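How to Clean and Store Play Balls

Updated 23rd January

Plastic and foam play balls collect dust, skin oil, spilled juice and whatever was on the floor. They need washing more often than most people wash them. The method below works for hollow plastic pit balls, solid vinyl balls and closed-cell foam balls. It does not work for fabric balls, felt balls or anything with electronics inside.

What you need

A bathtub, large sink or plastic storage tub
Mild dish soap
White vinegar, or a household disinfectant that is marked safe for toys
A mesh laundry bag with a zipper
Two old bath towels
A soft brush (a vegetable brush is fine)
Rubber gloves if your skin is sensitive

Step 1: Sort

Tip the balls out onto a towel and go through them. Pull out any that are cracked, split along the seam or dented so badly they won't spring back. A cracked hollow ball takes in water when you wash it and then grows mold inside, where you can't get at it. Throw those out.

Put foam balls in one pile and plastic or vinyl in another. Foam soaks up a little water at the surface even when it is closed-cell, so it dries slower. If you mix the two you will end up packing damp foam away with dry plastic.

Check foam balls for bite marks. Small pieces come off along the edge of a bite and are a choking risk for young children.

Step 2: Wash

Fill the tub halfway with warm water. Hot water from the tap can soften thin plastic balls, and they come out with flat spots. Add a good squirt of dish soap and stir it in with your hand.

Put the balls in, but don't fill the whole surface. They float, so only the bottom half of each ball is in the water at any time. Push them under and roll them around for a few minutes. If you have a big collection, do it in batches. My own set is 800 pit balls from Zason plus a bin of mixed ones, and I do it in 7 batches over an afternoon.

For sticky spots, use the soft brush. Don't use a scouring pad. It scratches the surface, and a scratched ball picks up dirt faster the next time. Crayon comes off with a dab of baking soda on a wet cloth. Ballpoint pen usually doesn't come off at all.

Foam balls should be wiped with a soapy cloth and then a clean wet one. Don't squeeze them hard.

Step 3: Disinfect

You don't need to do this every time. Do it after someone in the house has been sick, or if the balls are shared between families.

Drain the soapy water and rinse first. Soap and vinegar together just make a cloudy mess. For a light clean, mix one part white vinegar with two parts water and wipe the balls over. Vinegar cuts grease and smells, but it is not a registered disinfectant. If there has been a stomach bug, use a proper product and follow the contact time on the label, then rinse well.

Never use vinegar and bleach in the same session.

Step 4: Dry

Shake the water off and spread the balls on towels in one layer. Turn them once after an hour. Plastic and vinyl are usually dry by the evening. Leave foam until the next day.

A mesh bag hung over the shower rail also works for hollow balls. Fill it no more than two-thirds so air can move through. Don't put balls in the clothes dryer, even on the no-heat setting. I tried it once with a bag of small ones and several came out dented.

Keep them out of direct sun while they dry. Pale colors fade first, and some cheap plastics go brittle.

Step 5: Store

Any container will do as long as it has some airflow. I have used a Skondwood slatted crate and an ordinary laundry basket, and I like the basket better since it is lighter. Sealed tubs are fine for long storage, but only if everything is fully dry when the lid goes on.

Keep heavy toys off the top. Hollow balls left under weight for a few months will hold the dent. A shallow dent in a thicker ball can sometimes be taken out by sitting it in a bowl of warm water for a few minutes and then pressing gently on both sides of the dent.

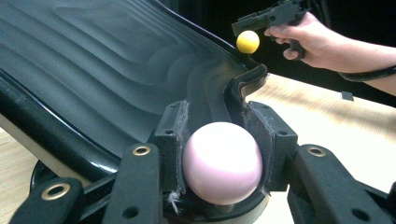

A pale pink ball with a smooth, matte finish.

How often

For a home set used every day, once a month is enough. If the balls go outdoors, wash them when they come back in. I do a full wash and sort in May, when ours move out to the yard, and a shorter one when they come back inside.

Common problems

Balls smell musty after drying. Water has probably gotten into one or more of them. Shake each one next to your ear and throw out any that slosh.

Balls feel tacky. This is usually soap left on the surface. Rinse again in plain water. Old vinyl can also turn tacky as it ages, and washing won't fix that.

White film. Hard water. Wipe with the vinegar mix and dry with a towel this time – air drying will bring the film back.

Colors rubbing off. Stop using those balls and check with the maker.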